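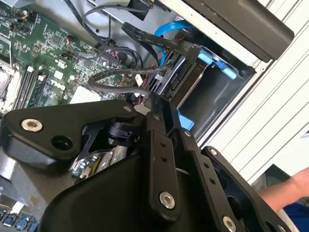

Priltimden support replied that the import had finished without errors on their side and asked whether the file had been opened in a spreadsheet program before it was uploaded.

It had. The file is an export from our old asset register at the Vakholm office, and I opened it to delete two columns we no longer use. I saved it as CSV and uploaded it to Cuvham through the normal import page.

Ticket status: Open
Product: Cuvham asset register, hosted
Area: Import / duplicate matching
Priority: Normal

What happened

The source file has 1,734 rows, one per asset. Cuvham reported "Import complete" and showed 921 assets. No rejected rows were listed and the log download was an empty file. I ran it again with the same result, so the second run did not add anything or change the total.

What I expected

Either all the rows, or a list of the ones that were skipped and why.

What I tried

Changed the browser. No difference.
Turned off "Match on name". No difference.
Turned off "Match on serial". The import stopped with "Key field required".
Split the file and imported the desktops by themselves. Rows were still missing, mostly from the older batches that came over from the Demchenko building in October. 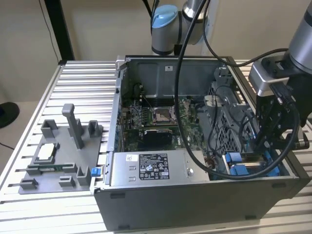

Those older batches were entered with a numeric asset number that starts with zeros, and the same number was copied into the serial field when the real serial was not known. I looked at the saved CSV in a text editor and the zeros are gone. The long numbers are worse. They have been turned into scientific notation, so a whole run of different assets ends up with the same value in the serial column. Cuvham then treats them as one asset and keeps the last one.

Update, 2:40 p.m.

Went back to the untouched export and removed the columns in the text editor. Imported into a blank test register. All but 57 rows came in. This time the log was not empty, and every one of the 57 was listed as "Serial blank". That is correct, they are blank in the old register too.
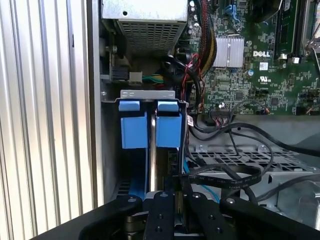 Dell desktop with the side open, blue drive handles.

Workaround for now: do not save the export from a spreadsheet. If you have to, set the serial and asset number columns to Text when the file is loaded, before anything is edited.

Still open for Priltimden:

Rows merged by serial should show in the log. At present they are dropped from the count with no message.
Can the live register be cleared without losing the location list? It took about a day to type in and I would like to keep it.

I will leave the live register alone until I have an answer on the second point.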